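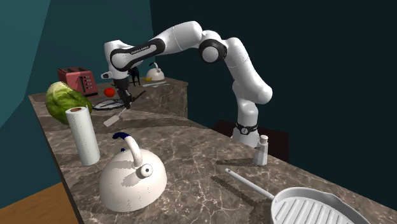
The Supper Club That Runs on Cabbage

On the last Wednesday of the month, the old feed store in Funthorpe smells of butter and caraway by four in the afternoon, and by six there's a line down the steps. Forty-seven seats, one long menu, and every single dish on it has cabbage in it somewhere. Yes, dessert too!

Liette Cormier started the club after her neighbor, Lise Lachance, left a crate of savoys on her porch and refused to take any of them home again. Liette cooked her way through the crate, then asked for another. "I thought I knew cabbage," she told me, tearing leaves into a bowl without looking down. "I knew coleslaw."

What she serves now is a long way from coleslaw. There are wedges charred until the edges go black and sweet, then dressed with anchovy and lemon. There's a slow braise with apples that I would happily eat for breakfast (I did, cold, out of the tub she sent me home with). Ningsih Sutanto, who shares the stove, does a quick stir-fry with shrimp paste and chilies that had my whole table fighting over the last spoonful. 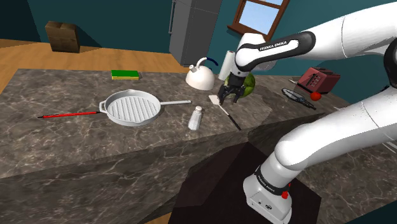 Charring is the thing Liette most wants people to try at home, and she is wonderfully bossy about it. Cut through the core so the wedge holds together, oil the cabbage and not the metal, and leave it alone. A ridged pan like the round white one on the counter, with its long straight handle, is just the sort of thing for it, and a whole green head gives you plenty of wedges to practice on. Her own first tries were pale and squeaky. Now she waits for the smell to turn nutty before she even thinks about flipping.

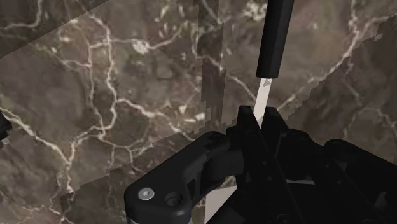

She salts at the end, too, with more than you'd expect, and adds the lemon at the table while everything is still hissing. Mohammed-Awal Agbeko, who grows most of the club's supply on the MacPherson place, likes his with nothing but browned butter. He has 2,000 plants in for fall, including a pointed variety I'd never tasted before, so tender you can eat the core like an apple. I've already asked him to save me three.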